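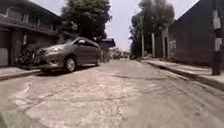

배달 로봇이 차도와 보도 중 어디로 다녀야 하는지는 누가 정합니까?

운영 회사가 정하지 않고 도로를 관리하는 지방자치단체가 정하며, 회사는 그 결정을 구간별 운행 규칙으로 바꾸어 문서에 적어 두어야 합니다.

게저 메사로시(Géza Mészáros) 씨는 이 대답을 아주 빠르게 했다. 같은 질문을 여러 번 받아 본 사람의 속도였다. 그는 소형 배달 로봇을 운행하는 회사 스카르크몬트(Skarkmont)에서 운행 규칙을 담당하고 있다. 직함은 안전 책임자이지만, 본인은 "규칙을 쓰고, 규칙을 지우는 사람"이라고 소개했다. 나는 2026년 6월 16일에 그와 화상으로 한 시간 반 정도 이야기를 나누었다. 대화는 영어로 했고, 한국어로 옮기는 일은 내가 했다. 한국어가 나의 모국어가 아니므로 어색한 문장이 남아 있다면 나의 책임이다.

스카르크몬트의 운행 규칙집은 현재 34쪽이다. 처음부터 그 분량은 아니었다. 메사로시 씨가 입사했을 때 규칙집은 훨씬 두꺼웠고, 현장 직원들은 그것을 거의 읽지 않았다고 한다.

"두꺼운 규칙집은 감사를 받을 때에는 보기 좋습니다. 그런데 비가 오는 저녁에 로봇이 골목에서 멈추었을 때, 직원이 어느 쪽을 펴야 하는지 모르면 그 규칙은 없는 것과 같습니다. 그래서 저는 첫해에 새 규칙을 거의 쓰지 않았습니다. 겹치는 것을 합치고, 서로 맞지 않는 것을 찾았습니다."

서로 맞지 않는 규칙이 많았느냐고 물었다. 그는 속도에 관한 조항을 예로 들었다. 한 장에는 주택가에서 사람의 걷는 속도를 넘지 말라고 되어 있었고, 다른 장에는 차도 가장자리에서 뒤차의 흐름을 방해하지 말라고 되어 있었다. 좁은 주택가 도로에서는 두 가지를 동시에 지킬 수가 없었다. 지금은 앞의 조항이 우선한다는 문장이 들어가 있고, 뒤차가 기다리게 될 경우에는 로봇이 안전한 자리에 서서 먼저 보내도록 되어 있다.

지금 규칙집의 중심은 구간 등급이다. 로봇이 다닐 수 있는 모든 길은 운행 전에 4개의 등급 가운데 하나로 분류된다. 첫째 등급은 로봇이 혼자 다닐 수 있는 길이다. 둘째는 원격 담당자가 화면을 보고 있어야 하는 길, 셋째는 직원이 걸어서 함께 가야 하는 길이고, 마지막은 들어가지 않는 길이다.

등급을 정할 때 무엇을 가장 먼저 보는지 물었더니, 그는 노면이라고 대답했다.

"사람들은 보통 교통량이라고 생각합니다. 물론 교통량도 봅니다. 그러나 차가 적은 주택가 도로에서 우리를 어렵게 하는 것은 갈라진 콘크리트, 보수한 자리의 높이 차이, 그리고 연석입니다. 보도에 올라갈 수 있는 자리가 없으면 로봇은 차도에 남아야 합니다. 그러면 보도 운행 허가를 받아 놓아도 소용이 없습니다."

그래서 등급 조사를 하는 직원은 반드시 그 길을 직접 걸어야 한다. 이 규칙은 예외가 없다. 지도나 거리 영상만으로 등급을 주는 것은 금지되어 있다. 나는 비용이 많이 들지 않느냐고 물었고, 그는 그렇다고 인정했다.

"비쌉니다. 회사 안에서도 반대가 있었습니다. 지난 1월에 세 번째 도시를 시작할 때 영업 쪽에서는 영상만 보고 먼저 열자고 했습니다. 저는 서명하지 않았습니다. 조사를 해 보니 미리 제안된 구간 중에서 26곳의 등급이 내려갔습니다. 그다음에는 반대하는 사람이 줄었습니다. 없어지지는 않았습니다."

주차된 차에 대해서도 긴 이야기를 했다. 규칙집은 서 있는 차를 두 가지로 다룬다. 사람이 타고 있는지 알 수 없는 차는 모두 움직일 수 있는 차로 본다. 창문이 어두워서 안이 보이지 않는 경우도 마찬가지다. 로봇은 이런 차의 옆을 지날 때 문이 열릴 만큼의 거리를 두어야 하고, 그 거리를 둘 수 없으면 멈추고 원격 담당자에게 묻는다. 오토바이는 더 까다롭다고 했다. 집 앞의 보도에 세워 두는 곳이 많은 동네에서는 지도에 나오는 보도 폭을 믿을 수 없기 때문이다.

"보도의 폭은 지도에 있는 숫자로 적으면 안 됩니다. 저녁에 주민들이 집에 돌아온 다음의 폭을 적어야 합니다. 우리 조사 양식에는 그 칸이 따로 있습니다. 휠체어나 유모차가 지나갈 폭이 남지 않으면, 로봇은 그 보도에서 기다릴 수도 없습니다. 보도에서는 언제나 사람이 먼저입니다."

기다리는 규칙에 대하여 조금 더 설명을 부탁했다. 로봇이 멈추어야 할 때 어디에 멈추는가 하는 문제를 나는 그때까지 깊이 생각해 본 적이 없었다. 메사로시 씨에 따르면 민원의 상당한 부분이 움직이는 로봇이 아니라 서 있는 로봇에 대한 것이다. 차고 문 앞, 건물 출입구 앞, 경사로 앞에서는 정차할 수 없다. 고장이 나서 어쩔 수 없이 섰을 때에는 원격 담당자가 5분 안에 직원을 보낼지 결정해야 하고, 그 결정은 기록으로 남는다.

"보낸다는 결정만 기록하는 회사가 많습니다. 저는 보내지 않는다는 결정이 더 궁금합니다. 왜 보내지 않았는지, 그때 무엇을 보고 있었는지. 그 기록에서 배운 것이 사고 보고서에서 배운 것보다 많았습니다."

기록 이야기가 나온 김에 카메라 영상의 보관에 대해서도 물었다. 주택가에서는 로봇이 남의 집 창문과 문 앞을 계속 지나간다. 스카르크몬트는 사람 얼굴과 차량 번호를 저장 전에 흐리게 처리하고, 사건이 없었던 영상은 정해진 날짜에 지운다. 그는 정확한 보관 기간은 도시마다 다르니 기사에 쓰지 말아 달라고 했다. 대신 한 가지를 강조했다. 영상의 삭제는 운행 부서가 아닌 곳에서 확인해야 한다는 것이다. 이 회사에서는 외부 업체인 폴리티스(Politis)가 그 일을 맡고 있다.

다른 회사들과 규칙을 공유하는지도 궁금했다. 그는 휴먼(Humen)과 센우드(Senwood)라는 두 회사의 담당자들과 정기적으로 만난다고 했다. 세 회사는 경쟁 관계에 있지만 구간 조사 양식만큼은 같은 것을 쓰기로 합의했다. 합의까지 시간이 오래 걸렸는데, 가장 오래 다툰 것은 뜻밖에도 용어였다. 한 회사는 '정지'라고 쓰고 다른 회사는 '대기'라고 쓰는데, 두 단어가 기계의 같은 상태를 가리키지 않았다.

"센우드의 '대기'는 바퀴에 제동이 걸리지 않은 상태였습니다. 우리 쪽에서는 걸려 있는 상태였습니다. 기울어진 도로에서는 이것이 아주 큰 차이입니다. 우리는 반년 동안 같은 단어를 쓰면서 서로 이해했다고 믿고 있었습니다."

지금 공동 양식에는 단어마다 기계의 상태가 함께 적혀 있다. 번역본을 만들 때에도 이 표를 먼저 번역하도록 되어 있다. 외국어로 일하는 사람으로서 나는 이 부분에 특히 공감하였다.

마지막으로, 이제 막 로봇 운행을 허가하려는 작은 도시가 있다면 무엇을 권하겠느냐고 물었다. 그는 잠시 생각한 뒤에 규칙의 내용보다 순서를 말했다. 먼저 전화번호 하나를 정하고, 그 번호를 로봇의 몸체에 크게 붙이게 하고, 밤에 직접 전화를 걸어 보라고 했다. 그 전화를 사람이 받지 않으면 허가 서류의 나머지는 아직 읽을 필요가 없다는 것이다.

"그리고 담당 공무원이 한 번은 로봇 뒤에서 걸어 보아야 합니다. 처음부터 끝까지요. 회사 사람이 설명하지 않는 상태로 걷는 것이 좋습니다."

그 자신도 분기마다 한 번씩 셋째 등급의 구간을 골라 로봇과 함께 걷는다. 다음에 걸을 길은 이미 정해 두었는데, 직원들에게는 아직 알리지 않았다고 했다.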